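Gallery: Folding Week at the Flelolham Workroom

Posted 22 December 2021 by Marlene Cordeiro

I have been suspicious of folding methods for most of my adult life. Every few years another one comes along with its own vocabulary, and every few years my drawers look the same by the end of the month. So when Ketsara Phetsri asked me to put together the gallery page for folding week, I said yes on the condition that I could write my own captions and that no one would edit out the grumbling.

The workroom at Flelolham is a long room over the old Celten shop, with a decent table and poor heating. The subject for the week was plain household cloth: napkins, dusters, T-shirts, pillowcases, the dark odds and ends that pile up in the bottom of a hamper. The claim under review was the one in the Nilsuwan handout, that any piece of cloth can be picked up, opened out and folded in 6 moves. I read the handout twice. It does not say whose cloth they tried it on.

Picking up

The handout spends four pages on folding and one paragraph on picking up, and I think that is backward. A folded napkin is easy to deal with. A crumpled one has no top, no front and no obvious corner, and everything you do later depends on where you took hold of it first. Habibur Ranasinghe argued for always going in at the highest point of the heap. Wanpen Luangrath wanted a corner or nothing. I wrote down both opinions and believed neither.

Dark cloth is worse. On a white pillowcase the creases and hems show up well enough under the lamps. On black you get a lump with an outline, and finding the hem is mostly guesswork. Kazimiera Chmielewska says you learn to read it with practice. Maybe so. She has been sorting linen for 11 years and I would like to hear from somebody who started in May. 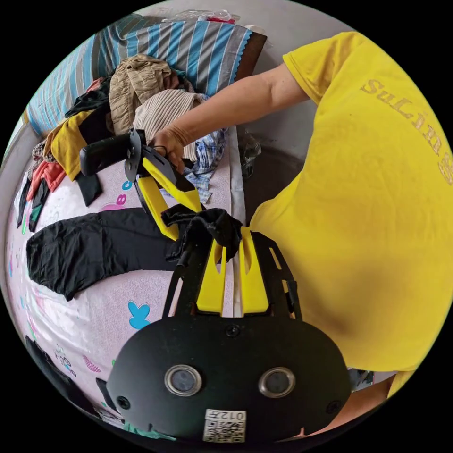

Black cloth, still crumpled, pinched between two yellow fingers, with a second yellow tip coming in at its top edge. One corner trails off to the left. If I were Wanpen, that is the one I would want.

The case for a second hold is the part of the handout I came closest to accepting. With a single hold, a cloth hangs from wherever you have it and the rest bunches up. With two holds you can at least pull against something. What the handout skips is how near the second hold should be to the first. Too near and you have simply grabbed the same wrinkle twice. Too far and you are fishing around in the folds again. "Use your judgment," it says, after promising a method that would not need any.

Opening out

I will give the method its due on napkins. They are square, they are small, and a square opened by two neighboring corners has very little choice about what to do next. Dusters went nearly as well. T-shirts did not, and I do not accept the explanation that we were holding them wrong. A sleeve that has gone inside itself needs a hand up it, and that is a seventh move however you number things.

Pillowcases I would call a draw. Ketsara liked the results more than I did. Her stack had good edges on the side facing the room - I walked around and looked at the other side.

Putting away

The handout finishes with a drawing of a perfect drawer. It is a nice drawing. My own drawer at home is deeper than that and has a broken runner, so I stacked everything flat the way my aunt did, which takes no method at all.

The Sirthorpe group will be running the same handout in their own room, and have asked to borrow our dusters. They can have them. I would only ask that they start from a proper heap, the way laundry comes out of a basket, and leave the ironed samples in the cupboard.

Comments on this gallery can be left at the workroom desk. Spare handouts are on the shelf by the door, and there are plenty left.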